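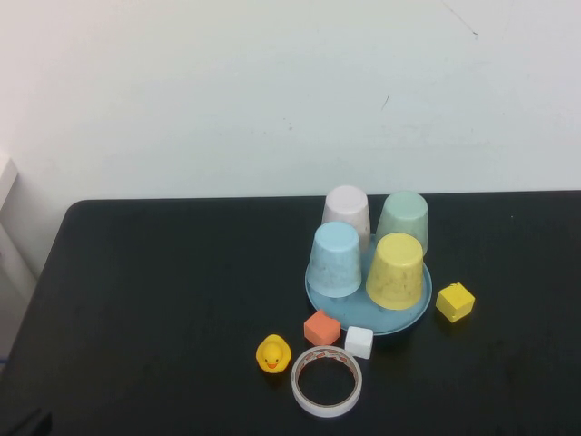
Photo: Cultaveck

Went over to the Tivbridge Comic and Zine Fair on Thursday (09/05/2024, a daft day for it if you ask me, but the hall is cheaper midweek) and came home with a very heavy bag. It's my fourth time and easily the busiest. The door people told me they'd had 654 through by two o'clock, when last year they managed 487 all day!

I went straight for the small press tables, before my money could wander off to the back issue boxes. Eglītis had the new hardback of their lighthouse series, which I've been waiting for since September, and they'd only brought 100 copies with the signed bookplate. Got one - phew. The colours are much richer than in the web version and the paper smells lovely (yes, I sniffed it).

Pritmont were next door with their monster minis, three for a tenner. I bought six. The one about a haunted launderette is the best thing I read all week, and I'm still cross it's only twelve pages.

The inking workshop was upstairs and full by the time I found the right staircase, so I stood at the back and heard most of it. Good stuff on brush pens, less good on scanning. Cosplay was thin this year, apart from a brilliant moth queen whose wings wouldn't go through the café door.

Parking is still hopeless. Get the 14 bus from the station and bring cash, the card readers kept dropping out all afternoon.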